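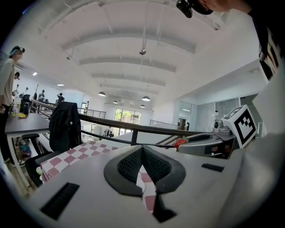
Shaohua Cao told us the fault was always the same one: the jaws closed, the software logged a grasp, and there was no cloth in them. After that came the advice to keep our coats off the work tables, and we were let loose on the upper floor at Iltley.

I had come up for the Meswood open afternoon on the promise of robots folding things. I own a great many things that need folding. What I got was a very thorough education in robots not folding things, which I think was the better outing, though my airing cupboard may disagree.

The idea at Meswood is that people do the job by hand first, holding the same sort of gripper the robot will wear on the end of its arm, and the arm learns from the recordings. The cloth that day was the checked sort you get under a picnic. Half the hall seemed to be squeezing a trigger or waiting to squeeze one, and the mezzanine hummed along nicely until you asked how the robot was getting on.

The robot, known as Xue, was switched off. It had been off since September, when it picked up a corner that wasn't there, carried it with great care across the table and laid it down on the far side. Then it went back for the second corner. The cloth had not moved. Xue finished the whole fold this way, smoothed the result and reported a success. It did this for 40 folds overnight before anyone came in.

Funny enough, but Anqi Fu, who took us round, wasn't laughing much. On the last of those folds the fingertips did catch something, a trailing edge by the table's rim, and because the software had long since decided it was holding cloth it saw no reason to ease off. It pulled. The table shifted, the arm hit its limit, and the emergency stop did its job a moment later than it should have. There was a dent, which we were shown. I have done worse with a hoover.
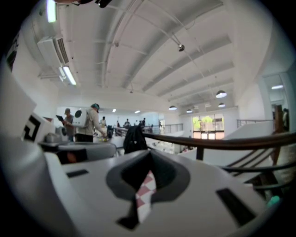

The cause took them 2 weeks to find, and it was in the recordings. People are kind to cloth. When a pinch misses, a person simply has another go, and whoever was tidying the files had been marking the miss and the retry together as one good grasp. Out of 1560 recordings, a fair number taught Xue that closing on thin air was the proper first step. It had learned its lesson perfectly – I found myself rather on its side.

So now every miss gets its own label, and the arm has a Wastico sensor in the wrist that is meant to notice when it is pulling harder than a tea towel deserves. The stop circuit has been rewired as well. Anqi wouldn't say when Xue goes back on, only that it will be in daylight with somebody standing by the button.

I was allowed a turn with a hand gripper before we left. It is harder than it looks, and I missed the corner twice. Both went down as misses, in a clear voice, in front of the whole tour.

The tea was downstairs and very good. Parking at Iltley is round the back, and the sign for it points the wrong way.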